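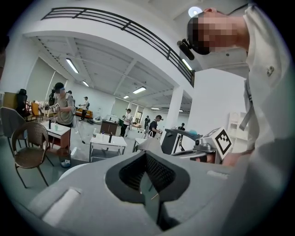
Progress report, second period
Mottram Manipulation Project, student robotics program
Submitted by Horațiu Bogdan, program lead

Summary

Students have moved from building hardware to recording demonstrations with it. The hand-held grippers are in regular use, the recording software is stable enough for daily work, and we have a first set of data that can be used for training. We are behind on the robot arm and on the written safety procedure. Spending is within the approved amount. We ask for one change to the equipment line, explained under Budget.

Enrollment and attendance

The program has 19 students, the same number as at the start of the period. Two left in the first weeks because of schedule conflicts and two came in from the waiting list. Most had no background in robotics. Attendance over the period was 97 percent, counting excused absences as absences.

Students work in pairs. One operates the gripper while the other resets the objects and keeps the log, and they trade places halfway through the session. We tried groups of three in the first month and dropped it. The third person mostly waited.

Work completed

1. Grippers. All of the grippers planned for the class are assembled and calibrated. The finger linkage was redesigned once after the original pins wore down. The new pins are a stock part and students can change one in a few minutes.

2. Tracking. The cube markers are printed and mounted. We had trouble with glare from the ceiling lights on the first glossy prints, and tracking dropped out whenever a student turned toward the windows. Matte paper fixed most of it. Dropouts still happen when a hand covers the marker, and students are learning to hold the gripper lower on the handle.

3. Recording. The class has recorded 2,843 demonstrations, of which some 1,000 passed review. The main reasons for rejection were lost tracking, a missed start signal, and objects placed outside the marked area. The share that passes has gone up each month, and the last batch before this report was the best so far.

4. Tasks. Three of the five planned tasks are recorded: placing a cup on a saucer, sorting small parts into trays, and opening a drawer. Folding a cloth has been started. Pouring is on hold until we agree on what to pour, as the room has electronics on most of the tables.

5. Software. Students now use Illow for labeling. It replaced the spreadsheet we described in the last report. Bresto, the review tool written by two of the second-year students, plays back a recording beside its tracking data so a reviewer can mark it pass or fail. It still crashes on very long files.

Work delayed

The Cluvora arm arrived late and with the wrong mounting plate. A replacement plate came in February. The arm is now bolted down and powered but has not yet run a policy trained on student data. This was due by the end of the period and is the main item we missed. We expect a first run on the cup task early in the next period.

The written safety procedure is in draft. Students follow the verbal rules, and only staff may power the arm until the document is approved.

Student learning

Each pair gave a ten-minute talk on one failed batch and what they changed afterward. The talks were uneven – several students read from their slides – but the technical content was good, and four pairs found problems the staff had missed. One pair showed that a clock offset between two recorders had spoiled a full afternoon of data. We have since added a clock check to the start of every session.

Budget

Equipment is slightly over and printing supplies are well under. We request permission to move the unused printing money to equipment to cover spare batteries. The current ones do not last a full session with the recorders running. The total does not change.

Plan for next period

Finish the cloth task and decide on pouring.
Run the first trained policy on the arm.
Get the safety procedure approved.
Fix long-file playback in Bresto.
Hold an open session for families and the school board, date to be set with the building office.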